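菜市场搬家了，我跟着走了一趟

老街口那个早市要搬，说了两年，这个月总算搬成了。新地方在河对面，原来Halvorsen仓库的那排平房，从我家走过去要多过一座桥。搬过去头一个早上我六点不到就出门，想着去抢个新鲜，结果桥上全是拉着小车的邻居，大家互相点头，像约好了去赶集一样，哈哈。

先说最要紧的：摊位还是那些摊位。卖豆腐的大姐在进门左手边第一家，卖鱼的搬到了最里头，因为那边有下水。修鞋的师傅没跟过来，他说过桥太远，就留在老街口的药店门口了，要补鞋跟的朋友别跑冤枉路。

新市场登记的摊位一共63个，老市场最多的时候也差不多坐得满满当当，所以没有谁被挤掉。摊租倒是有变化，一个月2000块，比原来贵。我问了几个摊主，有人叹气，有人说至少下雨不用再撑大伞了，屋顶总算是不漏的。卖干货的老板更干脆，说贵就贵吧，他那几袋木耳香菇去年梅雨天发霉的损失都不止这个数。

水果这一块是我最关心的（家里两个孩子，一天能吃掉一大盆）。水果摊现在全归到东边那一排，九月正是换季的时候，桃子快下去了，石榴和柿子开始上来，李子还有最后一茬。柠檬一年到头都有，这阵子价钱也稳。我挑石榴的笨办法是掂分量，同样大小拿重的那个，十次有八次不会错。 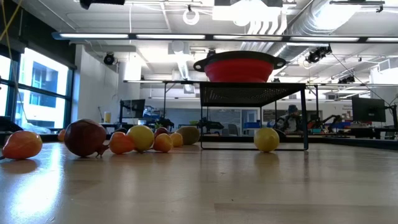 水果，石榴个头最大

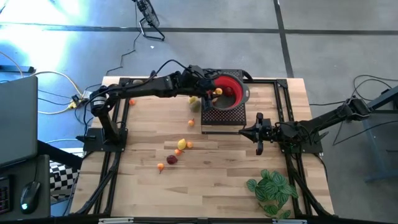
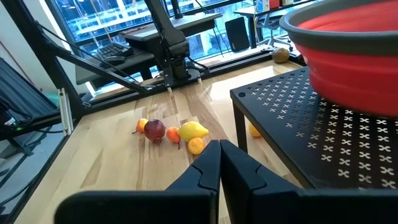
Anselmo Carrasco
Lonora街区新闻 社区记者

接着说怎么去。走路的话过桥右转，顺着河边一直走，看到蓝色大铁门就是了。坐车的可以坐764路，在Sestach站下，下来就能闻到葱油饼的味道，跟着味道走准没错。开车的我劝你别开，门口那条路窄得很，送货的三轮和小货车进进出出，我那天早上看见一辆白色轿车在那儿进退两难，后面喇叭响成一片，司机脸都红了。自行车倒是方便，铁门里头新装了停车架，不过早上七点以后基本就没空位了。

营业时间跟以前不一样，大家记一下：早上五点半开门，下午一点收摊。以前傍晚还有一拨便宜菜可以捡，现在没有了，我楼上的老太太为这事念叨了好几天。我去问了市场办公室的Ffion Ruddock，她说傍晚那一场还在商量，主要是看摊主愿不愿意留下来，“要是愿意的摊主够多，我们就开，灯已经装好了。”我听着觉得有戏，但她没给准日子，我也不敢乱写。

还有一件事好多人在群里问，就是原来市场后面Clomel那家早点铺还开不开。开的！他们家没搬，还在老地方，豆浆油条照旧。老板说少了买菜的人，早上确实冷清一点，所以这阵子把开门时间推迟了半个钟头。你要是习惯先吃早点再买菜，就得早点出门，吃完再过桥，当散步消食了。

说说我自己的感觉吧。新地方亮堂，地面也平，推婴儿车的妈妈们肯定高兴。可是老市场那种挤来挤去、边走边跟人打招呼的劲儿少了一点，过道一宽，人反而走得快了。可能过一阵子就好了，毕竟才刚搬。那天我买了一把空心菜、一块老豆腐，还有几个李子，回来的路上在桥上站了会儿，碰到三个熟人，聊完到家都快九点了，孩子们饿得直喊。

老街口那块空地接下来做什么，目前还没有说法，有人说要修停车场，有人说种树。有消息我再来写。公共秤放在进门右边的柱子旁，随便用，不收钱。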